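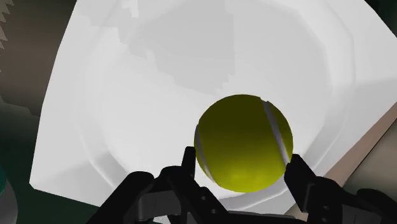 机器人学习 · 仿真笔记

1/ 二月快过完了,终于有空把这段时间做的仿真抓放实验整理成一串帖子。写得有点啰嗦,大家泡杯茶慢慢看,做操作策略评测的朋友也许能少走一点弯路。

2/ 任务说起来特别简单:夹爪夹住网球,送到白色托盘的圆形凹碗上方,松手,让球停在碗里。我们内部管这套评测流程叫 Veltix,想回答的问题只有一个:在仿真里换视角、换光照,策略的排名还稳不稳?

3/ 先说为什么选网球。球没有正反,夹取姿态的容错很大,按理说是最友善的物体了。可是它会滚呀!松手那一下如果带着一点横向速度,球就会沿着碗壁往上爬,有时候转两圈又回来,有时候直接翻出去。所以“放”这一步比“夹”难得多,我一开始完全低估了。

4/ 数据方面,训练用了 700 条仿真演示,全部由脚本控制器生成,再加一点轨迹扰动。评测放在 34 个场景配置上,托盘的位置和朝向、周围的杂物、灯光都会变。每个配置固定随机种子,三个策略跑同一套,这样才好逐个对比。

5/ 三个策略分别是:只看腕部相机的、只看外部相机的、两路都看的。我赛前(对,我们组里真的会下注,赌注是奶茶)押了两路都看的那个,觉得信息多总归不会吃亏。

6/ 结果腕部单路的成功了 19 个,外部单路的 16 个,两路都看的也是 16 个。奶茶我请了,大家喝得很开心。

7/ 当然 34 个配置太少,19 和 16 这点差距我不敢下结论,请千万别截图说“腕部相机更好”。我更想讲的是失败的样子,这部分我看回放看到眼睛酸,收获也最多。

8/ 腕部视角的策略,失败大多出在松手太早。从夹爪这头看过去,球挡着碗的一部分,加上碗和托盘都是白的,碗沿只剩几圈很淡的灰色阴影。策略好像学会了“下面一片白就可以放”,于是球落在托盘的平面上,慢悠悠滚走了,看得人心疼。

9/ 外部视角的策略正好反过来,水平位置对得挺准,高度却总是偏高。球从高处掉下去,弹一下,就出了碗。Ebise Assefa 看完回放提醒我,应该把松手那一刻的高度和横向速度单独记下来,只记成功失败太浪费了。她说得太对了,我当晚就把日志格式改了。

10/ 改完日志以后,我们给每次失败打了阶段标签:没夹稳、搬运中掉落、松手位置不对、松手速度不对、入碗后滚出。标签一加,两个总分一模一样的策略,失败分布差得很远。两路都看的那个,松手位置其实最好,主要输在速度上,手臂还没停稳就张开了夹爪。

11/ 所以这串帖子最想分享的方法就是这个:总成功率照报,同时把阶段标签和松手时刻的状态一起报出来。多写几十行代码的事,看结果的时候心里踏实很多。

12/ 再交代几个局限。第一,全是仿真,真机还没跑。第二,仿真里球的弹性系数是我手调的,调大一点,外部视角那组会更惨。第三,阴影渲染比较粗,碗内壁的灰度是一块一块的,腕部策略有没有靠这些色块认碗,我现在还说不准。

13/ 针对第三点,下一步想把碗内的阴影重新渲染得平滑一些,别的都不动,再跑一遍同样的种子。如果腕部那组掉得厉害,就说明它确实在偷看色块。我自己的猜测是会掉一点,这次不赌奶茶了。

14/ 标签脚本还在收拾,变量名有一半是拼音,实在不好意思现在就放出来。有人做过类似的松手时刻分析吗?尤其是会滚的物体,很想听听你们怎么定义“停稳”。我现在用的是球速连续低于阈值一秒,总觉得有点粗糙。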